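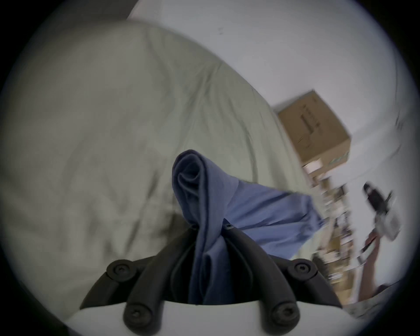

Fixing a Handheld Gripper That Lets Go of Cloth

Our Plirham gripper started dropping laundry in July. Boxes and books were fine, but anything made of cloth would hold for a second or two and then slide down and out between the fingers. I blamed the pads, ordered new ones, and got exactly the same slide with the new ones on. So if you're about to buy pads, wait! Try this first. It took me an evening, and most of that was hunting for the right hex key.

What you need

A hex key that fits the joint caps properly (a sloppy one will round off the screw heads, ask me how I know)
A paint pen
Isopropyl alcohol and a lint-free wipe
A shirt you don't love

Step 1. Take the power off

Unplug the battery, then squeeze the trigger once to let the spring tension out. Guilan Yan skipped this when she helped me with the first one and got a nasty pinch on her thumb. Keep your fingers out of the gap the whole time, even with the battery sitting on the other side of the room.

Step 2. Feel for play

Hold the white body still and wiggle each finger sideways. A tiny bit of give is okay. Mine clicked on the left, down at the lower joint where the finger meets the body, and the right side didn't click at all. With one finger loose the pads meet at a slant, so a box still gets held but a bunched-up shirt works its way out.

Step 3. Snug the joints

Start with the two caps near the body, then do the two at the elbows. Go a quarter turn at a time and open and close the finger by hand in between. If it drags, back off a little. Then put a stripe of paint across each screw head and onto the cap - next time you can see right away if one has moved.

Step 4. Clean the pads

Lint builds up fast. Wipe, let them dry, wipe again.

Step 5. Zero the width

Plug back in, open Vida, close the fingers on nothing and hit Set Zero. My closed reading was 2,801 before and 3,239 after, so the old zero was way off. Yours will be different, just write it down somewhere.

Step 6. Pick up the shirt

Gather a good fistful, lift it off the bed, and swing it side to side for a bit. Bienvenido Navarro does 65 lifts before he signs one off. I did a lot fewer and went to dinner.

If it still slips, look at the finger links for a hairline crack next to the caps. I check mine every 2,000 grasps now, along with the paint stripes.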